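Ondine publishes good practice guide for robots that handle clothes

Free document sets 12 working rules for sorting and folding cells shared by people and machines

October -- Ondine, the association of textile care and garment reuse workshops, today publishes its first good practice guide for robots that handle clothes. The guide is written for small and medium workshops which already have a robot cell, or which plan to buy one in the next year. It contains 12 rules and can be used free of charge by members and non-members.

General safety standards for industrial robots exist for a long time, and the guide does not replace them. It deals with the daily questions that those standards leave to the user: how a garment is presented to the machine, who may enter the cell, and what must be written down when a piece is damaged.

"Our members asked us the same things again and again," said Edith Cárdenas, who led the drafting group. "They had read the standard, they had the risk assessment from the supplier, and still they did not know if an operator may straighten a sleeve while the arm is waiting. Now there is a clear answer. The operator may not, unless the cell is in protective stop."

The draft was tested at two sites, the Tidach sorting hall and the Drerkar laundry, during a trial with 430 garments. Comments from both teams changed the text in several places. The rule on lighting was made stricter, and the rule on daily records was cut to one page.

What the guide asks for

Work surface. The surface should be plain, matt and of one colour, in clear contrast with most of the garments. It is cleaned at the start of each shift.

Wrist camera. The view from the wrist is checked before the first pick. The edge of the garment must be easy to separate from the surface, also where it throws a shadow.

Prints, stitching and loose threads. Test pieces must include difficult ones, such as denim with contrast topstitching and a large cartoon print. A loose thread is recorded before handling, so that it is not counted later as damage made by the gripper.
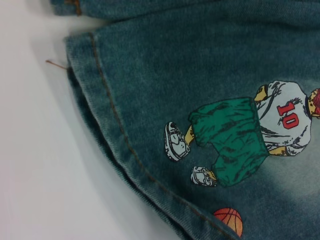

Availability and training

The guide can be downloaded from the Ondine website in English and Spanish. A printed edition of 2000 copies will be sent to member workshops. Taşdemir, which trains cell operators, will offer a course of 2 days based on the text.

Ondine will collect comments from users and prepare a revised edition -- the working group is chaired by Isamu Kawaguchi.

Press contact: Yurani Rivadeneyra, Ondine press office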